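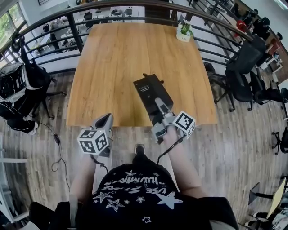
Ginette Hiebert would like to see the error bars. That was her written response when Hirside circulated the draft of this release to its pilot customers, and the company has agreed to put it first.

GELTUNBY, August 14, 2023 - Hirside today releases version 2 of Cheung, its link-prediction engine for large graphs, along with a set of test results the company considers less flattering than the ones usually published in this field.

Link prediction tries to guess which connections are missing from a network, or which will form next: a supplier and a buyer, a reader and a book, one protein and another. Vendors commonly report accuracy above 90 per cent. Hirside's view is that a good many of those scores come from test sets padded with easy negatives, pairs of nodes so far apart that any method would rule them out.

Cheung was tested on 28 graphs using negatives drawn from the same neighbourhoods as the true links. Against a plain common-neighbours count, a method older than most of the software sold to replace it, Cheung came out ahead on nine. On a further seven it lost. The remainder were too close to call, and Hirside has labelled them that way in the results table.

"I have sat through a lot of presentations where the baseline was chosen to lose," said Chia-hao Hsiao, head of research at Hirside. "If a customer's data looks like the graphs we lost on, they should use the simple count and keep their money."

The gains were largest on sparse graphs with rich node attributes, such as product catalogues. Dense social graphs showed little or no benefit. Hirside makes no claim about fraud detection, where it has not found a labelled public dataset it trusts.

Uvport, a freight-matching business, ran the earlier version of Cheung on its carrier network from December. Stanisława Duda, who manages data there, was asked whether it had improved matching.

"On new carriers, probably. On established ones I can't see a difference, and we changed our pricing in the same period, so I wouldn't lean on either answer," Duda said.

Version 2 adds a report that compares every model with three simple baselines before training finishes. The report is switched on by default and can't be removed from exported results. Error bars have been added to all charts.

Licensing terms are unchanged. The test graphs, sampling code and full results table can be downloaded from the Hirside website without registration.

Media contact: King-fai Wan, Hirside, Geltunby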